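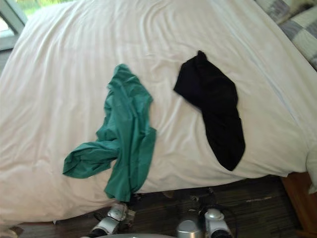

Reading time: 2 minutes

Trultley Fitted Sheet, White
Supplied by Kuster Linen

The Trultley is a plain white fitted sheet intended for large beds in guest houses, student residences and serviced accommodation. It is cut deep enough to turn over the rounded edge of the mattress, and the colour has been kept free of pattern so that clothing left on the bed is readily noticed when a room is cleared. Darker garments, such as green or black items, stand out plainly against it.

Soft creasing across the upper surface is normal for an unpressed sheet. Establishments requiring a flat finish should iron the centre panel while slightly damp -- a cool setting is sufficient.

Care
Wash before first use. Do not bleach. Remove all garments from the bed before stripping it, and launder coloured items separately.

Ordering
Product code: 1224
Carton quantity: 73 sheets
Current stock: some 3000 sheets

The companion ranges, Amar (pillowcases) and Komo (quilt covers), are dyed to the same white and may be ordered on one form. Orders for delivery in January must be received by 24th June. Enquiries regarding organisational accounts should be addressed to Chrysanthi Christodoulou, Contract Supply.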